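I gave up on my dish drainer in February. It was one of those big wire things that squats on the worktop, with a tray underneath that goes slimy if you so much as look away, and it was eating a good third of the space where I chop things. Out it went!

What I've got instead is a rack that sits over the sink itself: steel rods, grey plastic ends, and you adjust the ends until it fits your basin. I tried three makes (Estico, Rorley and the rather posh Wikström) and I'm now a proper bore on the subject. If you have a double sink, this is the thing to get, as you can wash in one bowl and let everything drip straight into the other.
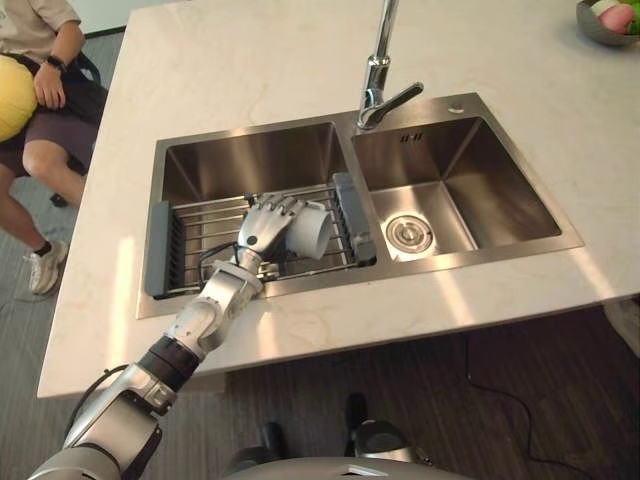
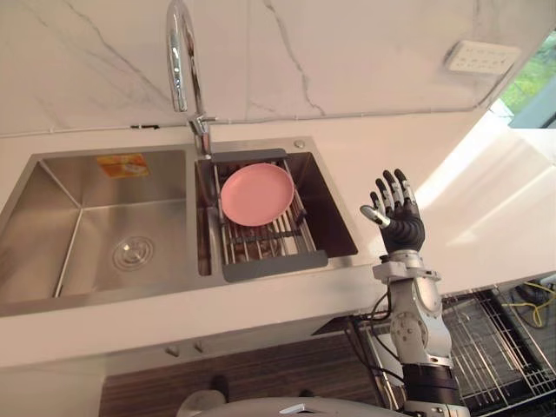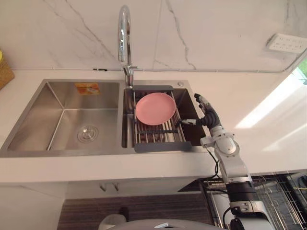 *Over-sink racks on a double steel sink: a white cup in the first picture, a pink plate in the other two.*

Do measure first. My small bowl is 289 mm across and the Rorley only just reached, with a wobble I never quite trusted. Lay plates flat if you've only got one or two, but for a full Sunday lunch you'll still want a tea towel spread out next to it, and I wouldn't put my big casserole on any of them (Wikström says theirs takes up to 15 kg, and I'm not brave enough to find out).

Cleaning is a quick scrub along the rods with an old toothbrush. Mine gets done on bin day, when I remember.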